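Control Systems and Machines: Lecture 6
Finite state machines with a counter in the datapath
Course notes, Relham section. Lecturer: Anoma Mridha. Notes revised by Lakmal Ekanayake.

6.1 Where we are

Lecture 5 ended with the plain microprogram control unit, in which every microinstruction carries the full address of its successor. The address field is then the widest part of the word, and in most programs it is largely wasted. Long runs of microinstructions simply go to the next address.

These notes treat the usual remedy: replace the address register by a counter, and store a jump address only where the flow of control needs one.

6.2 Terms

Operator vertex: a vertex of the flow chart that issues one set of microoperations.
Conditional vertex: a vertex that tests one logic condition and has two exits.
Operator linear chain (OLC): a sequence of operator vertices in which each consecutive pair is joined directly, with no conditional vertex between them.
Input of a chain: any vertex of the chain that can be entered from outside it.
Output of a chain: its last vertex. A chain may have several inputs but has exactly one output.

The last point is often missed in the homework. If control can enter a chain halfway, the chain does not have to be split.

6.3 Addressing rule

Inside a chain the address of each vertex is the address of the one before it, plus one:

A(b[i+1]) = A(b[i]) + 1

The counter CT has two modes. When y0 = 1, CT is incremented. When y0 = 0, CT is loaded from the transition logic. The signal y0 is stored as one extra bit in every microinstruction, and it is zero only at chain outputs.

Chains may be placed in memory in any order. Students tend to place them in the order they were found, and the result is correct but usually not the smallest. Section 6.5 returns to this.

6.4 Worked case

Take a flow chart with 12 operator vertices. A binary address needs four bits. Suppose the partition gives these chains:

C1 = b1, b2, b3
C2 = b4, b5
C3 = b6, b7, b8, b9
C4 = b10, b11, b12

Addresses are assigned in order, starting from 0000 for b1. The outputs are b3, b5, b9 and b12. The transition logic must produce a load address only for these four. The vertex b12 is joined to the final vertex, so its line is dropped and a stop bit is set instead. Three output vertices remain in the transition table. 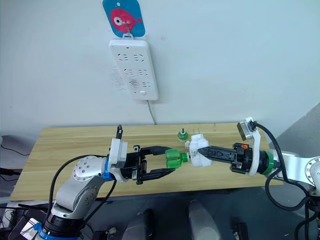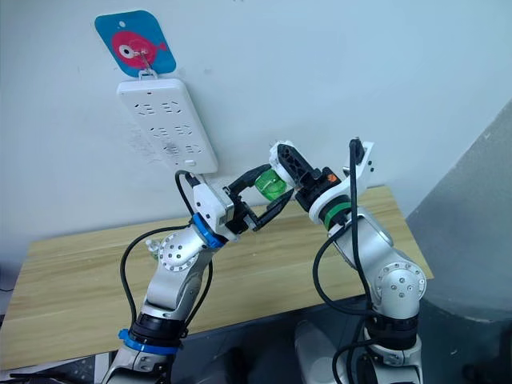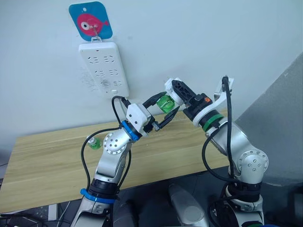 Fig. 6.1. Two-arm cell, three views.

6.5 Pseudoequivalent outputs

Two chain outputs are pseudoequivalent if their exits lead to the same vertex of the flow chart. In the worked case, let b3 and b5 both go to the conditional vertex that tests x1. The lines of the transition table for b3 and b5 then differ only in the source address.

If the codes of the two outputs can be covered by a single cube, one set of lines serves both. With the addresses above, b3 is 0010 and b5 is 0100. They differ in two bits, so the cube that covers them also takes in 0000 and 0110. Neither of those is a chain output, the load address is ignored there, and both codes can be treated as don't-cares. The merge is allowed.

Check this condition each time. It fails if some other output, with a different successor, falls inside the cube.

Where no suitable cube exists there are two options:

(a) reorder the chains and assign the addresses again;
(b) add a code converter that maps each output address to a class code.

Option (b) costs extra logic but leaves the memory contents alone. Hutchins and Selvanayagam compare the two in the Sumbridge reader, chapter 10. Their cost measure counts table lines only – it does not include the converter itself, so read the comparison with that in mind.

6.6 Timing

The cycle must cover the memory read, the transition logic and the setup time of CT. In increment mode the transition logic is off the critical path, but the clock period is still set by the slower mode unless the clock can be stretched.

6.7 Exercises

1. Prove that every operator vertex belongs to at least one OLC.
2. Repeat the worked case with C3 placed first. State whether b3 and b5 can still be merged.
3. Write the load functions of CT for the worked case, assuming x1 = 1 leads to b6 and x1 = 0 leads to b10.
4. Give a flow chart in which one chain has three inputs.

Written answers go to Tahsin Bandara before Lecture 7. Exercise 4 may be drawn by hand.

Reading: Sumbridge reader, chapters 6 and 10.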